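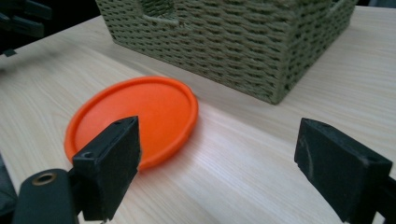

Back at the shop by half past six, before the heater had done anything useful. Bereket was already there with his coat on, feeding the table its little chores. Lid in front of the basket, grab the lid, lid goes in the basket, take it out, put it back on the table a bit to the left, start over. He is cheerful about this in a way I find hard to be near before coffee.

I want to write down where I stand on the whole thing tonight, so that in spring I can't pretend I believed in it all along. Or that I never did.

The plan, as it stands in October: we do the tidying by hand with the gripper, over and over, and the recordings go to the machine in the corner, and at some point the arm (Bornard, because the motor crate had that stenciled on the side and we never came up with anything better) watches all of it and learns to put things away. We are aiming for 200 good runs before we let Bornard try anything. We have 70. Bereket says we have more than that, but he is counting the ones from the first week when the fingers were on crooked, and I won't count those. We had words about it. Not bad words.

My trouble is with what the 200 is supposed to buy us. I asked him where the number came from and he said Armelle. I asked Armelle and she said she thought it was Bereket's. So we have a number with no parents, and three grown people giving up their evenings to reach it.

Armelle came in after seven with the new bushings. She put on one of her cardigans with the stretched pockets and took over the vise, and we got the second set of linkage arms drilled. This part I like. A hole is in the right place or it isn't. The first one wandered, my fault, I leaned on the press instead of letting the bit do it, and the arm went into the scrap box. The others came out clean. I pressed the brass in by hand with the clamp and a bit of scrap maple, and it went home with that small dull stop you can feel in your wrist. If the project were only that, I'd come every night.

Then Bereket wanted to talk about the fingers again. He has been reading somebody's build notes, a person who calls himself Dullden and who has made what looks to be the same gripper we have, only prettier. Dullden says felt on the inner face. Dullden says a great many things. He says his arm can clear a kitchen table by itself, and there is a video of it clearing a kitchen table, and the video jumps twice. I pointed at the jumps. Bereket said people trim videos. Sure they do. I trim mine, I'd just like to know what was in the piece that got thrown away.

I'm not against felt. Felt gives you some drag, and it's kind to whatever you're picking up. What I don't care for is the way it sheds and goes flat at the edges, and then you have a finger that grips one way in October and another way by Christmas, and all those recordings were made with the October finger. I said so. Armelle said she didn't think it mattered much for a lid. She is probably right about a lid. But we are not building a thing for lids, or if we are, I'd like somebody to tell me now.

The lid is a dumb choice anyway. It lies flat on the table and the fingers are thick, so the only way to get hold of it is to come down on the rim, and you have to squeeze and tip at the same time. I can do it. Bereket can do it with his eyes shut, the show-off. I would bet real money Bornard can't. A block of wood would have been a fair first job, and I said that back when we started, and I'm writing it here again since I seem to be the only one keeping notes.

Had soup from the thermos around eight. Too salty. Bereket ate half my bread.
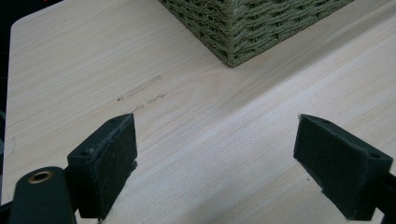

After that we spent the better part of an hour on the tabletop, which I had not expected. There are a couple of gray marks on it toward the left, and Armelle wondered if they would throw the thing off. Her worry is that the machine doesn't know what a lid is or what a table is. It only gets patches of light and dark, and if a scuff is there in every run, it may decide the scuff is part of the job. Then we move to the other bench, where there's no scuff, and Bornard just hangs there like a coat. I thought this was the first really sensible thing anyone had said all week. Bereket thought it was superstition.

So we argued it. His side: leave the marks, real tables have marks, a clean table would teach it that the world is clean. Her side: then make different marks, or turn the table, or throw a cloth over it for every other run, but don't leave the same ones in the same spot night after night. My side: I'd like to see one single test before anybody orders a cloth. In the end I got out the rag and the mineral spirits to find out whether the marks would even come off, and Bereket put his hand over the can and asked me to wait until we'd decided. So they are staying for now, and we've decided nothing.

The basket question came up too. It's a nice enough thing, green, tight weave, heavier than it looks. My complaint is the rim. If a finger catches in those cords on the way out, the whole basket comes along for the ride, and then you have to choose whether the run counts. I say it doesn't. Bereket says it does, because the arm should learn to deal with it. Deal with it how? We don't deal with it ourselves. We swear and shake it loose.

I did my share of runs regardless. The squeeze is stiffer than I'd like and my forearm is complaining as I write. You find yourself moving strangely when you know it's all being saved. I was reaching for the lid like a man in a play reaching for a telephone, big and slow. Armelle noticed and told me to go at it as if I was annoyed and wanted to get home. That was easy. The runs after that felt a lot more natural, and I wonder what she'd make of the early ones now if she went back through them. I didn't bring it up. I don't want to be the reason we go from 70 down to something worse.

Money, for the record. The shared tin has paid out 852 so far, counting the motors and the second controller but not the one I let the smoke out of, which I covered myself. Prudau wants to be paid for the bench space through the winter, and fair enough, they've been patient with us. For that kind of money I could hire a kid on the block to put things in a basket until he was old enough to vote. I made that joke out loud and it got less of a laugh than it did last month.

Bereket's answer, when he's being serious, is that it isn't for the basket. He wants something for his mother's place, an arm on the counter that can lift and carry a little, because her hands are bad and getting worse. I know this and I keep knowing it, and I think it's why I don't just quit and go back to building drawers. But I've seen her kitchen. There's one outlet and the counter slopes. Dinu, the control box, needs a fan the size of a dinner plate and howls the whole time it's awake. She'd have it unplugged by noon. I haven't said that part to him. I might, after we see whether the arm moves.

What would change my mind, so it's down in ink: 5 pickups in a row, by Bornard, no hands on it, no restarts, the lid starting from a spot that I choose and not Bereket. In one long piece of video with no jumps. I read this out to them while we were sweeping and Armelle said that was reasonable and wrote it on the wall above the vise in carpenter's pencil. Bereket wanted to add "by March." I said put down any month you want.

He also wanted it to say "best of ten." No.

Left things a bit of a mess. The scrap arm is still in the box with its wandering hole, and I mean to cut it down for spacers. The felt question is open, the table question is open, and the cloth will get bought, I'm sure of it, because Armelle already knows which store. I need a sharper 4 mm bit and somebody has walked off with the good calipers again. Check the jacket first.

Home after ten. Knees stiff from that floor. Read a little more of Dullden in bed, against my own advice, and found the part where he lists what went wrong. It's short. He says his lid (he used a lid too!) kept slipping until he changed the angle of approach, and he gives the angle, and he doesn't give how many times he tried it. I've copied it out on a card anyway. I'll tape it up next to the pencil and see if Bereket spots it before I mention it.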